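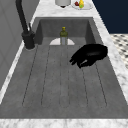
How often should I reseal a marble benchtop next to the sink?
Retest every 6 months and reseal when a water drop darkens the stone within 15 minutes. The calendar alone is a poor guide.

Use a penetrating sealer. Wipe off the excess after 20 minutes or it hazes. 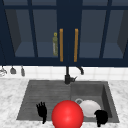 Liette Leclerc: Disagree on the interval. Mine is honed, and it needed doing by April. Vinegar still etches it, sealed or not.

Etching is acid damage, so sealer won't stop it. Polishing powder removes light marks on a gloss finish.
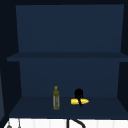

For honed stone, use a fine abrasive pad and test a hidden spot first.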